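Bon, je raconte la remise en état de la cellule Flirkora parce que trois personnes m'ont demandé en privé. Je fais ça vite, entre deux redémarrages.

Rappel pour ceux qui prennent en route : deux bras, deux mains à doigts, une table verte, des flacons orange à prendre, redresser, reposer. Une caméra tête, une par poignet. Site de Geddale, au fond, côté rack bleu.

Le symptôme : main droite qui lâche. Pas à chaque fois, sinon ce serait trop simple. Une prise sur 7 à peu près correcte au départ, puis le pouce mollit, et le flacon glisse. Le gauche, nickel.

Premier réflexe : accuser le logiciel. On a rejoué les mêmes trajectoires sous Huanca avec l'ancienne version. Pareil. Donc pas le logiciel. Excuses faites à l'équipe Huanca (par message, j'ai mis un smiley).

Deuxième reflexe : la calibration du poignet. Décalage de 2 mm sur la caméra droite. Ah. Ça n'expliquait pas le pouce mais ça expliquait les approches un peu de travers. Refait la calib complète, 23 poses. Le double serait mieux, on n'a pas le temps.

Note pour moi : la calib se fait table dégagée ET lumières du plafond allumées. Les deux. La dernière fois quelqu'un l'a faite à moitié dans le noir et les étiquettes brillaient autrement ensuite.

Le vrai coupable : le câble du pouce droit, détendu. On le sent à la main, hors tension, en poussant doucement le doigt vers l'extérieur. Il y a un jeu mou au début. Sur la main gauche, rien, ça résiste tout de suite.

Procédure Famano pour la tension : bras en position de service, coupure, on attend, on ouvre côté paume, on reprend un quart de tour. UN QUART. Xuân en avait repris un tour entier en mars sur l'autre paire et on a passé l'après-midi à tout refaire.

Clé fournie dans la mallette. Clé pas dans la mallette. Retrouvée dans le tiroir des adaptateurs réseau, évidemment.

Au passage, soufflets dépoussiérés. Chiffon sec, pas d'air comprimé, ça envoie les saletés dans les plis. Pas d'alcool non plus, la matière blanchit à la longue.

Reprise des essais. Flacons couchés d'abord, vitesse lente.

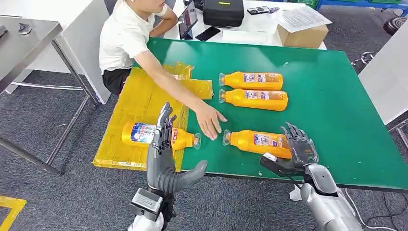
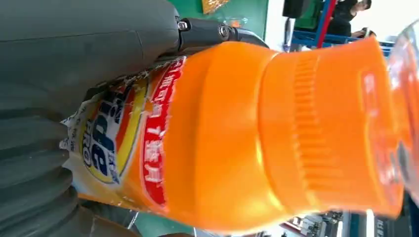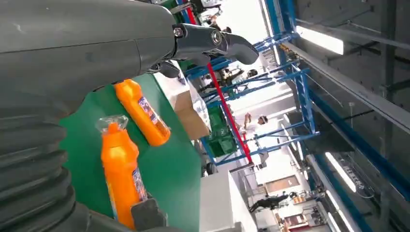
Donc, la suite. Une fois le câble retendu il faut refaire le zéro du pouce, sinon le contrôleur croit toujours à l'ancienne course. Menu maintenance, axe par axe. Pas le bouton « tout remettre à zéro », il efface aussi les limites de force.

J'ai cliqué dessus il y a un an. Voilà pourquoi je le sais.

Limites de force : sauvegardées dans un fichier à part maintenant, avec la date de la main dedans. Nilton a écrit un petit script qui compare avant / après et qui gueule si une valeur bouge. Moche et très utile.

Résultat après réglage : plus de 36 prises d'affilée sans lâcher côté droit. Je me suis arrêté de noter quand le café est arrivé.

Question recue : « pourquoi ne pas serrer plus fort et basta ? » Parce que le plastique se déforme, le flacon tourne dans la main et l'étiquette part en lambeaux. Et parce que le moteur du pouce chauffe, et un moteur de pouce, chez Famano, c'est long à arriver.

Autre question : les flacons pleins ou vides ? Chaque série d'essais a son lestage, c'est écrit sur la feuille de la cellule. Changer le lest sans changer la feuille = données à jeter. C'est arrivé. On ne dira pas qui (Nilton).

Le ruban jaune. Oui je sais. Les bords se relèvent, un doigt peut accrocher dessous. À surveiller à chaque changement de poste, on repasse l'ongle dessus et on remplace les bandes qui bâillent. Le marquage au sol, pareil.

Câbles : la boucle qui descend du bord de table doit rester lache. Si elle est tendue quand le bras est au plus loin, on la reprend tout de suite. C'est le connecteur qui casse, jamais le câble, et le connecteur est au pire endroit pour y mettre un tournevis.

Règle maison, je la remets parce qu'elle glisse : main humaine sur la table = bras en pause, et c'est celui qui met la main qui appuie. Pas le collègue d'en face. Xuân l'a écrit en gros sur la porte de l'armoire.

Fréquence, pour ceux qui veulent copier :
chaque matin, test de jeu des pouces à la main, hors tension
chaque semaine, soufflets + vis visibles des doigts
chaque mois, calib poignets complète
après tout choc, même petit, calib de la main concernée

« Même petit » veut dire aussi quand il n'y avait personne pour voir.

Les vis visibles : contrôle au toucher, pas de resserrage systématique. Un trait de feutre sur la tête et sur la pièce, si les traits ne sont plus alignés on intervient. Feutre blanc, le noir ne se voit pas sur le gris foncé.

Il reste un truc que je ne comprends pas : la main gauche met un poil plus de temps à se fermer après une pause longue. Pas une panne. Les premières prises seulement, puis ça rentre dans l'ordre. Graisse ? Thermique ? Si quelqu'un a vu ça sur des Famano, je prends.

Edit : on me répond « cycle d'ouverture/fermeture à vide avant de commencer ». Essayé ce soir, dix ouvertures à vide, c'est mieux. Je laisse ça dans la séquence de démarrage et je regarde ce que ça donne avec Nilton demain matin.

Le script de comparaison, je demande si on peut le partager. Il faut d'abord retirer les jurons dans les commentaires.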